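Prepaid or Contract: How Students in One Dorm Choose a Mobile Plan
Project report, Consumer Markets course

1. Background

Most students at our college arrive on a family phone plan and leave it at some point before they graduate. We wanted to find out when they make the switch, what they switch to, and whether they know what they are paying for. Four carriers sell plans in the town: Dirska, Zemix, Usuga and Samell. Dirska and Samell sell contracts that run for two years. Zemix is prepaid only. Usuga sells both, and also offers home internet, which it will add to a phone line for a lower combined price.

2. Method

We put a paper survey in the mailboxes of one residence hall in January. It had 14 questions and took a few minutes to fill out. We got 124 usable forms back. Forms with no carrier marked were left out. We then held short follow-up talks with students who had checked the box saying they were willing.

We also collected the printed price sheets from all four carriers' stores and put them in one table. This took longer than the survey. Dirska lists its activation fee on the back page, and Samell lists its fee only in the contract itself, so we had to ask for a copy.

3. Results

Of the 124 students, 42 paid for their own plan. The rest were still on a family account. Among the 42, prepaid was the more common choice, and Zemix was named more often than any other carrier. The main reason given was that no credit check was needed. Price came second.

Data use was harder to measure. We asked students to look up last month's total on their phones, but the phones do not all reset the count on the same date. Some students gave a number that covered several months — we could tell from the size — and we dropped those answers.

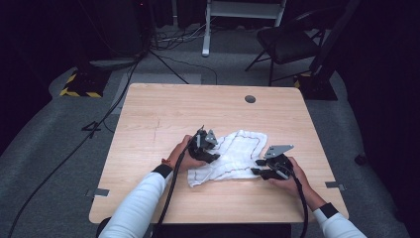 Marion Baird wrote on our draft that the family account group should not be treated as people who had made no choice. Some of them pay a parent back each month, and in her view they are customers in every way except the name on the bill. We went back to the forms and found that we had not asked about this. It is a gap in the survey, and our figure for students who pay their own way is probably too low.

Bundles got little interest. Internet is included in the housing fee, so the Usuga offer has nothing to add until a student moves off campus. Several seniors said they planned to look at it then.

4. Problems

The survey covered one building. It houses mainly first-year and second-year students, and older students would likely show more contracts. We also did not ask about phone payments, which are often folded into the monthly bill at Dirska and Samell. A student who wrote down the full amount may look like someone on an expensive plan.

5. Next steps

The next group should survey at least 200 students across two halls, add a question about paying parents back, and ask for the phone payment on a separate line. The price table will need to be redone — Zemix changed two of its plans while we were writing this report.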